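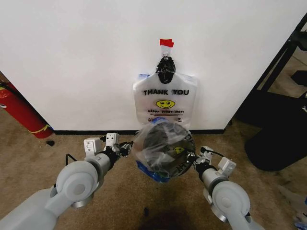

One member wondered whether a shopping bag on the wall was the best we could do for the Prilby hall, as the bags there always end up stuffed behind the door. It was a very fair question, and we talked it over happily for a good while — longer than the agenda allowed!

Agreed: one THANK YOU bag, hung by its handles on a wall hook with red tape above to mark the place, and clear bags kept for the round dark things that need wrapping.
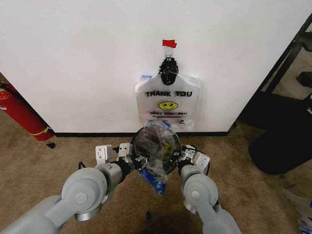 The Stullidport hall will have the same, low down over the carpet so that everyone can reach it. Budget for hooks and tape: $38, carried warmly. Bech order of 40 clear bags to go in by March. Closed at 7.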